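Flurnell Council Votes to Let Street Preachers, Drummers and Everyone Else Back Into the Square

April 30, 2022

It took four hours and a very full public gallery, but Flurnell has its square back. The town council voted 88 to 2 last night to scrap the permit rule that had kept religious gatherings out of Cavham Square, and the cheer that went up could be heard across the street at the bus station.

The rule was passed in October with hardly any debate. It required any group holding "worship, prayer or ritual observance" in the square to apply 100 days ahead and pay for its own security. Political rallies, food fairs and the Christmas market were left alone. For small congregations that had used the square for years, the Ethiopian Orthodox parish on Mill Road among them, it amounted to a ban.

Meron Gebremichael, a deacon's daughter and a nurse at the district hospital, started the petition at her kitchen table. By the time it reached the council it had been signed by Baptists, Muslims, Sikhs, two rabbis, and a good number of people who told her cheerfully that they believed in nothing at all.

"My grandmother prayed in that square the first winter she lived here," she told the council. "She had no permit. She had a candle and a borrowed coat, and people stopped to say good evening to her."

The room went quiet after that, and then it got loud!

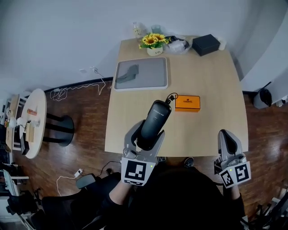

Councilman Ostap Marchuk, who voted for the rule in October, stood up next and said he had been wrong. He had been told it was about noise and trash, he said, and he hadn't read the second page, where the words about worship were. He asked for his earlier vote to be noted in the record alongside the new one. You don't hear that kind of thing often in a council chamber, and he got a round of applause from people who had been writing him angry letters all winter.

The two members who voted to keep the rule argued that the town could be sued if a gathering got out of hand. The town attorney answered that the far bigger risk was a suit over the rule itself, which treated a prayer meeting differently from a chili cook-off. She had warned about this in a memo before the first vote, and parts of it were read aloud.

What replaces the rule is wonderfully plain. Any group, religious or otherwise, can use the square during daylight hours on a first-come basis. Amplified sound still needs a permit, and the fee is the same for everybody. Groups that paid for security over the winter can apply at the Mkhize Building front desk to get their money back.

The change takes effect as soon as the mayor signs it, and her office says she will. The Mill Road parish is already planning an evening hymn service, with coffee afterward, and the Jorunach Street mosque has offered to lend its folding chairs.

Gebremichael was still on the council steps close to midnight, hugging people and trying to find her car keys. She said she plans to bring her grandmother to the first service and that anyone who wants to come along is welcome.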